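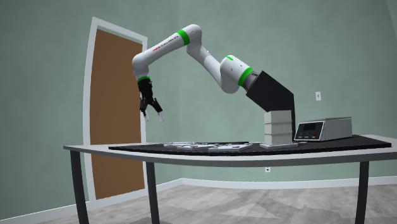 Chapter 5
Sharing the Table: Why We Divide Work the Way We Do

When I was nineteen I spent one April packing seed orders in a long shed outside Bredum. I was terrible at it. The job was simple enough on paper (read the slip, pull the packets, fold the box, tape it, stack it) and I did all of it myself, start to finish, standing at my own bit of bench. On a good shift I got through 27 boxes. The woman next to me got through more, but she'd been there for years and could fold a box with one hand while looking out the window.

Then Kolbrún Skov took over the shed. She was younger than most of the packers and she didn't make a speech or put up a poster. She watched us for a morning, moved the tape guns to one end of the bench, and told me I was now the person who read slips and pulled packets, and that was all I was to do. Two others folded. One taped. Within a couple of weeks the five of us were sending out 182 boxes in a shift, and I had stopped getting paper cuts!

I've been thinking about that shed for most of my working life, and it's the reason this chapter comes so early in the book. Economists call what Kolbrún did the division of labor, and it's one of the oldest ideas in the subject. You'll meet it in every textbook, usually with pins. I've left the pins out. If you want them they're in the further reading.

So where did the extra boxes come from? We weren't working harder. If anything I was less tired at the end of the day. Part of it was practice: I pulled packets so often that I knew where the carrots were without looking. Part of it was all those little gaps that vanished, the putting down of one thing and the picking up of another, hunting for the scissors, remembering where I'd got to. And part of it (this took me longer to see) was that each of us drifted toward the thing we were least bad at. I can read awful handwriting. I can't fold cardboard. Before Kolbrún, half my day went to cardboard.

That last point is going to matter a great deal, so hang on to it. In section 5.2 we'll give it a proper name, comparative advantage, and work through a case where one person is better at everything and it still pays to split the jobs up. Most students find that result a bit fishy the first time. I did too, and I'd lived through it.

There's a less cheerful side. By June I was bored stiff. I knew nothing about taping, so when our taper was out sick the whole bench slowed to a crawl while I made a mess of it. And when a big customer, a garden chain called Zoltemel, cut its order and 290 boxes became far fewer, we found out how much a split-up job depends on having enough buyers. Five specialists need plenty of boxes to keep them all busy. One person doing everything can just go home early. We'll come back to this in section 5.4 under the heading "the size of the market," with a look at why the bakery in a tiny village also sells stamps and fishing line.

Before you read on, try something. Think of a job you do with other people, paid or unpaid. Dishes count. Write down each step and who does it, then write down how that got decided. My guess is that for at least one step you'll have no idea. Keep the list somewhere handy, as you'll be adding prices to it in section 5.3.

Words to watch for in this chapter: division of labor, specialization, opportunity cost, comparative advantage, switching time, extent of the market.

5.1 What a Job Is Made Of

Let's start with the smallest piece we can, a single task, and ask what it costs to do it once.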